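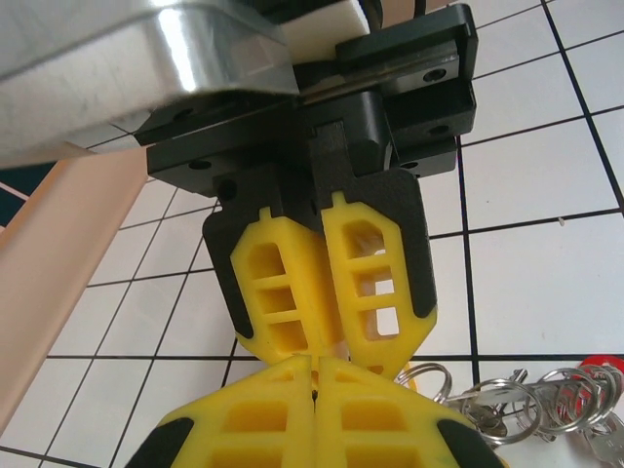

Pestutex open day, quick notes before I forget

Went Friday. Meant to leave at seven, left at quarter to eight, so missed the welcome and the good parking. Ended up on the nature strip out by the back gate with half the district. Wear boots if you go next year, the car park is all gravel and the ute in front of me chucked most of it at my windscreen.

For those who don't know it, Pestutex is the wool scour and blanket mill out past the showgrounds. Opens to the public once a year, in October. Gold coin at the gate, tea and a slice included. I'd put it off for years because I thought it'd be all brochures. Wasn't.

The wool store

First stop. Bales to the roof and that smell, lanolin and dust and a bit of paddock. Our guide was Ingegerd Kristiansen, who has been classing wool there a long while and talks at a cracking pace. She pulled a handful out of an open bale and had us all stretch a staple beside our ear and listen for it breaking. Mine went ping. A bad one tears with more of a crackle, apparently. Whole group stood there flicking wool at their heads.

She said the store holds 800 bales when it's full. It was well down on that, dry year, growers hanging on to stock.

The scour

Loud. Earplugs handed out at the door, take two pairs, the first lot always falls out. The wool goes through a line of long bowls of hot water, raked along bit by bit, and squeezed between rollers at the end of each one. Comes in the colour of an old doormat and goes out cream. Grease gets spun off and sold for hand cream and the like. You can't get near the first bowl because of the steam, but there's a raised walkway over the last two and thats the spot to stand.

My glasses were fogged for the whole of this bit so don't quote me on the order of things.

Spinning and weaving

Up the ramp, mind the lip at the top. Two carding machines, one of them 51 years old and still on every shift. Then the looms. Qianru Jiang runs the weaving floor and does most of the designs as well. She showed us the new check, called Tuta, rust and navy with a thin mustard line. She'd gone through around 50 sample squares before settling on that mustard. Had a few of the rejects pinned up on a board and I liked one of them better, a greeny one, but kept that to myself.

The plain range is Gomier, same as ever. Heavier than I remembered. My mum had one on the spare bed for decades and it outlived the bed.

Somebody asked about moths. Long answer. Short version: keep it clean, put it in a bag, shake it out in the sun now and then.

Lunch

Sausage sizzle run by the footy club, queue right round the water tank. Gave up and went across the road to Yuan for dumplings. Pork and chive, ten for a plate, plenty of chilli oil. Go there. Cash only when I was in, the card machine was down.

Seconds shop

The real reason most people come. Doors open at one and it gets a bit elbows-out. Baby blankets gone in minutes. I got a queen size Gomier in grey with a pulled thread along one hem, can't see it unless you go looking, and a bag of offcuts for the dog's bed. No bags supplied so bring your own, I carried mine back to the car over my head like a boogie board.

Other bits

Toilets beside the office, not the ones marked on the map, those were locked.
Prams fine on the ground floor, no good on the walkway.
Closed shoes or they wont let you in the scour.
Last tour goes at two and takes a bit over an hour.

Will add prices when I find the reciept.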